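June 27, 2023

Two weeks into the summer project and I have become a person with opinions about lockers. I did not plan for this. The course page promised "hands-on work in robot learning," and I suppose I can't sue, because my hands have been on it all day.

Our team's task is Put Away and Fetch. The other teams got drawers, dishes and something with towels that looks almost pleasant. We got the lockers on the ground floor at Girkholm, the gray ones under the railing, and a target of 604 good demonstrations before anyone trains anything. The whole class is supposed to reach 3,000. I did the division on the bus and wished I hadn't.

The morning was mostly calibration. You hold up the gripper, you turn it slowly, you wait for the software to admit that it knows where it is. Holub (our name for the tracking program, after the street the bus gets stuck on) was in one of its moods. It would follow the marker happily for a whole run and then decide, right at the end, that my hand had jumped to the other side of the building. Those runs get thrown out. I had a beautiful one, bottle straight onto the shelf with no bump at all, and Holub put me somewhere in the parking lot.

By late morning we had a rhythm. One of us does the grasp, the other runs the checklist and says "clear" in the voice of a bored surgeon. We switch every 15 runs, or when somebody's wrist complains, and mine complains first. The grippers aren't heavy until you have held one at shoulder height for a while with your elbow stuck out like a chicken wing. I have tried it left-handed. The less written here about left-handed, the better.

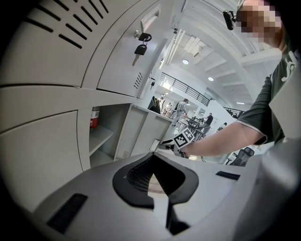

Locker duty. Red bottle on its shelf, keys in the doors, my half of the team reaching in from the right.

The keys are a sore point. The instructions call them "part of the natural environment," which means we leave them hanging in the locks and try not to hook them with a finger of the gripper. I hooked one before lunch. It swung back and forth for ages, and I stood there watching it, ruining a perfectly good recording. My teammate wrote "key event" in the log. We now have a column for key events. It is filling up nicely, and I am well in the lead.

After lunch there was a debate about whether the bottle should always start in the same spot. I said yes, since I like to be good at things. My teammate said no, since a robot that can only find a bottle in one place isn't much of a robot. The instructor agreed with my teammate and added that we should vary the approach angle too, and the height, and our speed. So this morning's runs, which I had been so pleased about for looking all alike, are the least useful ones we have. They stay in, but with a note. I wrote the note myself and kept it polite.

The Gatine team came by in the afternoon to see how we were doing, meaning to see whether we were behind them. They are the ones with the towels. They wanted to know why we were going so slowly, and I offered them a turn. One try each was enough. The second one had a key event, a big one, and I entered it in the log with great care and my best handwriting.

Then back to it. Reach, close, lift, place, open, back out. Reach, close, lift, place, open, back out. At some point I noticed I was doing it better when I thought about dinner. My teammate says that's how you know the movement has gone into your body. I think it's how you know you skipped the second sandwich.

We had our first look at the playback before leaving. From the gripper's side everything is bent and enormous, and the lockers lean over you like buildings. I kept seeing little hesitations I don't remember making. Right before I let go there is a tiny wobble, in nearly every run, as if I'm asking the shelf for permission. If the robot picks that up it will be a very courteous robot. I asked whether we should cut those and the answer was to leave them for now and look again after the first training run.

The final demo isn't until November, over at the Wuvville campus, with parents and free pastries. I have been told the lockers there are blue and open the other way. I haven't brought this up with my teammate yet.

Tomorrow: new batteries for the second gripper, tape for the floor marks, and the low cabinet if we get that far. Ice for the wrist. Also, I took the wrong water bottle home, so somebody is going to be thirsty on the early bus.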